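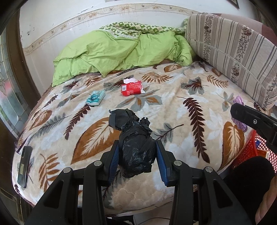

Jurkau Bedroom Set: Gallery

Posted Thursday, February 13, 2025
408 views · 12 shares · 3 comments

We have been collecting grasping examples in real homes since November, and the glamour has yet to arrive. The idea is simple enough. A person picks things up with a hand-held gripper, the learning system studies the recordings, and one day a robot tidies a bedroom without being asked, which would put it ahead of most of the people on this project.

The full set stands at 1,534 recordings, of which 688 were made in bedrooms. Notes on the opening picture, for those who like to know what they are looking at:

The bag. Black plastic, knotted at the top, held between the two blue pads. Bags are the worst thing on our object list and therefore the thing we do most. A mug has the decency to be the same mug every time. A bag is a new shape whenever you look away.

The blanket. Leaves, ferns, a purple flower, and a plush pile. Our test bench at Hoseo is plain gray, and a model trained only on that bench tends to lose its nerve when it meets a pattern. This one ought to toughen it up.

The small stuff. A red packet of tissues and a teal and white pack of wet wipes, both on the bed. Soft packets are on the list too, a little below bags. The phone near the edge is not on the list, and we would like it to stay off.

The second gripper. Coming in from the right. Two-handed recordings take longer to check, and we have nearly 331 of them waiting. Offers of help are welcome — they have been welcome for weeks.

Next up is the Nygård kitchen, where we are promised drawers. The labels for the bedroom set will go into the Bedisura archive once we agree on whether a knotted bag and an open bag are one object or two. The discussion is in its second month.

3 comments

gripforce_fan
Two objects. Obviously two.

lowtorque
One object, two states. Please don't make me relabel everything again.

marshpenny
I came for the robots and now I want that blanket. Do you take requests for the kitchen? Cling wrap, please. I want to see it suffer.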